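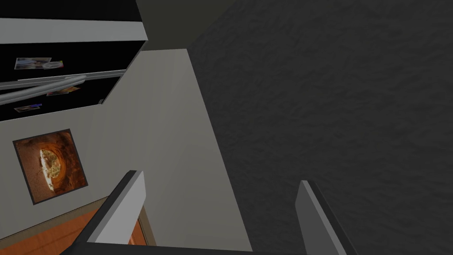
Gripper, dark textured surface and beige wall (computer rendering)

NATNESS JOBS AND SKILLS FORUM
Minutes of the August meeting

Chair: Mehrangiz Zamani
Also attending: members for the town wards, the jobcentre liaison officer, the college, the bus users' group, and staff from Stimgate and Bumance
Start: 5 pm

1. Apologies and last minutes
Apologies were received from the library service. The last minutes were agreed with one correction: under item 4, "seasonal starts" should read "seasonal vacancies", as not every post had been filled when we met.

2. Vacancies in the district
The liaison officer brought the new vacancy count and it cheered the whole room up. There are 940 open posts on the local list, the highest since the forum began keeping its own tally. Care work and warehouse work still make up the bulk, but there has been a lovely rise in part-time office posts with school-hours shifts, which members have been asking employers for all year.

The college asked whether posts advertised by agencies were being counted twice. The officer said duplicates were taken out by hand before the list was circulated, though one or two may slip through when the job title changes. Members would like to see the agency posts shown in their own column next time.

ACTION: liaison officer to add the column.

3. Stimgate recruitment
Stimgate confirmed that its new packing hall on the Zarei estate will take on 300 people, with the first intake beginning as soon as the fire certificate is signed off. This is terrific news for Natness and the Chair said so, twice! Contracts will be permanent from the first day, and the firm has agreed to interview anyone who has been out of work for more than a year and meets the basic requirements.

There was a long and very useful discussion about shift times. The early shift begins before the first bus reaches the estate. The bus users' group has already written to the operator and has had a friendly reply, with a trial of an earlier service under discussion. Stimgate offered to share its shift pattern so that the timings could be matched properly.

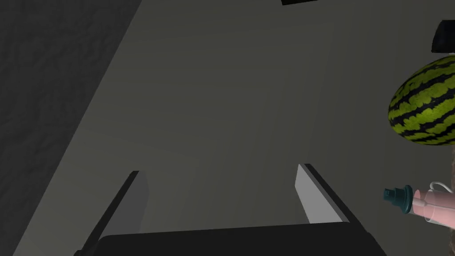
Members also asked about pay for the training fortnight. Stimgate said it would be at the full rate, and this was warmly welcomed. The question of whether overtime would be offered to part-timers on the same terms was left open until the site manager can attend.

ACTION: Stimgate to send the shift pattern to the bus users' group.
ACTION: Chair to invite the site manager.

4. Bumance evening courses
Bumance reported on its bookkeeping and payroll courses. Both groups are full, and there is a waiting list for the next round. One learner has gone straight from the payroll course into a job at the builders' merchants, and the tutor is (quite rightly) delighted.

The forum agreed to support 2 further groups from the training fund, provided that one of them runs in the daytime. The college can offer a room, but would need the register in advance for the front desk. Childcare costs came up again. Bumance can repay these against receipts, but some learners can't afford to pay first and claim later. Members felt strongly that this should be sorted out before enrolment opens.

ACTION: Bumance to ask its nursery partner about direct billing.

5. Young people's jobs fair
Planning is going really well. The stall plan is nearly settled and the mock interview tables have been so popular with employers that a second row has been added. Members were asked to suggest firms from the smaller trades, especially plumbing, upholstery and catering. Posters will go to the secondary schools when term starts.

6. Any other business
The ward member for Natness East asked for the redundancy advice leaflet to be reprinted in larger type. Agreed.

The meeting closed at 7.15 pm. Papers for the next meeting to reach the Chair a week beforehand, please.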